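Home Projects Reports Equipment Staff Search

Equipment Plan and Budget for a Tray-Clearing Test Station
Araba Ansah
April

1. Purpose

The Bredilville dining hall clears trays by hand. Our course project asks what it would cost to set up a small station for testing grippers on the same task. This report covers the purchasing plan only. Control software is treated in a separate report.

The budget ceiling set by the department is $2,476. Of this, $2,000 is equipment money and the rest is held for consumables and shipping.

2. Method

I listed the tasks the station has to support, then worked back to the parts each task needs. Two suppliers were asked for quotes, Nernico and Metbridge. Nørgaard was contacted for foam sheet only. Prices were compared with shipping included, as the cheaper base price was not always the cheaper order.

3. Gripper and fingers

A two-finger gripper was chosen over suction. Suction cups need a smooth sealing surface, and the speckled finish on our trays has not been tested for this. Two opposing fingers can take a tray by its raised rim and can also be used on plates and bowls, so one tool serves the full list.
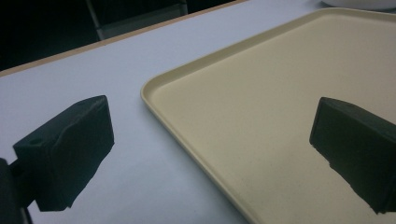 Figure 1. Gripper fingers at the rounded corner of a beige tray.

The rim sets the main dimension. The opening between the fingers has to clear the lip on both sides with some margin, and the corner is the hardest place to grip because the lip curves. For this reason the plan specifies a wide-stroke gripper even though a narrower model would save $137.

Finger pads are a wear item. They are budgeted as consumables – a full set of replacements per month of testing – and are not charged to the equipment line. Foam sheet cut in the shop is cheaper than molded pads, but the cut edges are harder to keep even. The plan allows for both: shop-cut foam during setup and one set of molded pads for the final measurements.

4. Tableware and work surface

Tableware should match what the dining hall uses. The order is for 6 place settings, each with a tray, a plate and a bowl. Buying fewer would save little and would leave no spares after breakage. 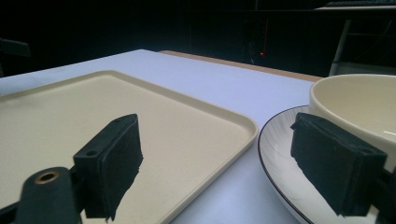

Figure 2. Foam-padded fingers over tray and plate, with a bowl on the plate.

Stacked items add a requirement. With a bowl on a plate, the fingers must reach the bowl without pressing on the plate rim, so finger length was added to the quote request. Metbridge offers two lengths on the same mount. Nernico offers one.

A light-colored tabletop is specified. The fingers are dark and the trays are tan, and both separate well from a white surface. No new table is needed if the lab keeps the present one.

5. Recommendation

Order the gripper and both finger lengths from Metbridge, and the foam from Nørgaard. Tableware can go through the dining hall's regular purchasing account. The Nernico quote should be kept on file in case the Metbridge lead time slips past the end of the term.

Open item: the mount adapter has not been quoted by either supplier.

Contact the department office | Copyright Bredilville Student Projects | Back to top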